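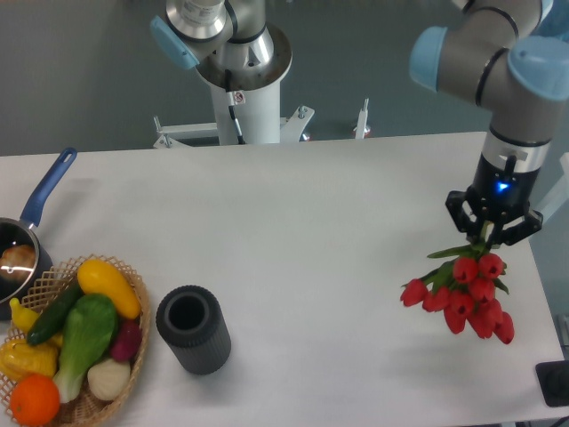 Photo: Duarte Bastos

Skorketham Garden Society, 7 September 2020. Talk: Why your tulips sulk.

Slide 1. Say hello. Wait for the chairs to stop. Admit I have killed more than 1,000 bulbs, most of them bought at full price from Teixeira in Pavton.

Slide 2. The big mistake is planting too early. September is for daffodils. Tulips want cold soil, so leave them in the shed until the clocks have changed and you'd prefer to be indoors. Someone will say their mother planted in September and had a lovely show. Nod. Move on.

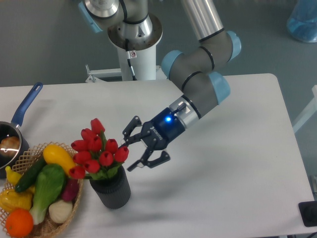
Depth next. The packet says 3 times the height of the bulb, and everybody digs down to the first stone and calls it done. Go deeper. Pointed end up, though they mostly sort themselves out if you get it wrong - I have tested this at length, by accident.

Slide 3. Squirrels. Pause for groans. Chicken wire over the pot works. Chilli powder works until it rains, so in Temgate that's an afternoon.

Slide 4. Coming back a second year. Fancy ones mostly don't, plain reds sometimes do. Take the dead heads off, leave the leaves until they're yellow and horrible, and put up with the neighbours.
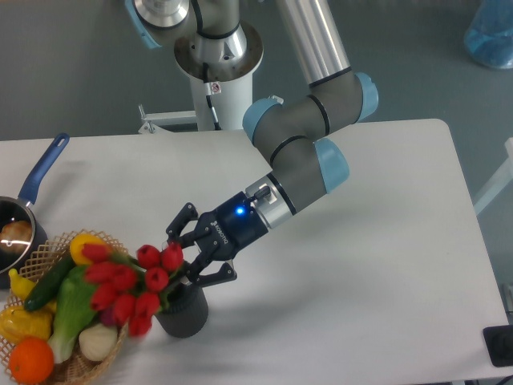 Red tulips in a dark grey pot.

Slide 5. Pots. Two layers of bulbs, gritty compost, a hole in the bottom. Check for the hole before filling (ask me about the blue urn). Then questions, and the raffle.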